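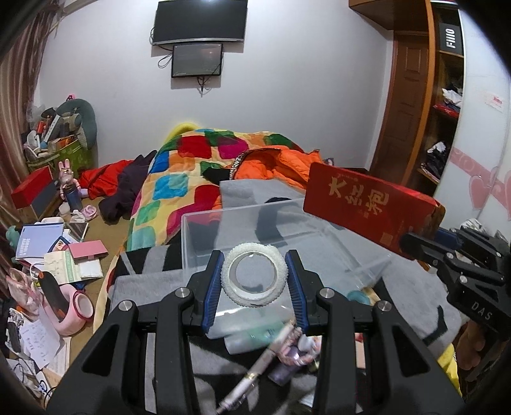

How do you teach a robot to tidy up? One common way is to do the job yourself with a pair of hand-held grippers, over and over, and let the software learn from the recordings.

I spent most of Saturday, January 25, 2025 with the folks from Unudine, and I came home wanting a pair of these grippers for my own kitchen. They're a small outfit here in Pradville, and they've started a home project called Gostutcombe (I asked what it means and got three different answers, so I gave up). The idea is to collect demonstrations of everyday putting-away in real bedrooms, on real beds, with all the stuff people have lying on them. Boxes, tubes, tape, packets, blankets. You squeeze the handle, the jaws close, you carry the thing over to where it belongs, you let go. That's one.

Şükran Sarıgül runs the project and she is very patient with beginners. She told me the lab version of this work was all wooden blocks on a gray table, and that the models trained on it fell apart the minute they met a quilt. "A blanket moves when you touch it," she said. "A table doesn't. We had to go where the blankets are."

So that's what they do now. The plan is 300 demonstrations per home before they move on to the next one, and 63 were done by the time I left. Ataberk Ersoy, who keeps the log, says the slow part is the resetting, when everything has to go back out in a new arrangement before the next try. I can believe it! I got to do a few runs myself and I was sweating by the third. My wrists kept wanting to turn in ways the grippers don't, and I dropped the same roll of tape twice. Ataberk kept both of those. Apparently a fumble followed by a good second grab is worth having, and he's got a separate folder for them.

The two-handed part is where it gets fun. With one gripper you can pick and place just fine, but holding a lid open while you put something inside takes two, and your left and right have to agree on the timing. Hülya Bozkurt has been at it since June and makes it look like knitting. She talks to herself the whole time, very quietly, and I noticed I was doing it too by the end of the afternoon.
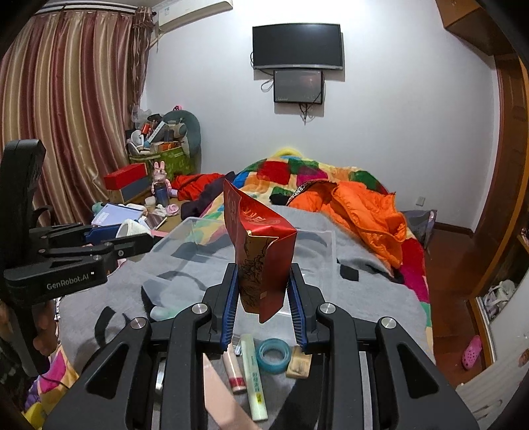
Why use hand-held grippers when you could steer a robot arm by remote control? They're lighter and quicker to carry from home to home, and the person holding them can feel when a grip starts to slip.

Not everyone on the team is sold on that. İlker Ertürk came over from remote control work and he still likes it better for some jobs. With an arm, he says, you only ever record motions the arm can really make, and with your own two hands it's easy to reach in some bendy human way that the robot can't copy later. Their fix for now is a check at the end of each day that throws out any run the arm couldn't follow. He and Şükran argued about this over lunch for a good long while, and I got the feeling it wasn't the first time.

Paper packets are the current headache, by the way. Squeeze too hard and they crumple, too soft and they slide right out. Hülya's advice to me was to close the jaws slowly and wait a beat before lifting, and it helped a lot.

The first model from all this, nicknamed Su, gets its tryout in June on a two-armed setup back at the Unudine office. It'll be asked to put away 8 objects it has seen before and 5 it hasn't. I asked Şükran for a prediction and she wouldn't give me one, but İlker has money on the tape.

If you live in Pradville and have a messy bedroom you wouldn't mind lending for a few days, they're looking for more homes. Necati Ateş is handling the sign-ups and will come by first to take a look. Don't clean up for him. They want it the way it is on a normal day, clothes and all.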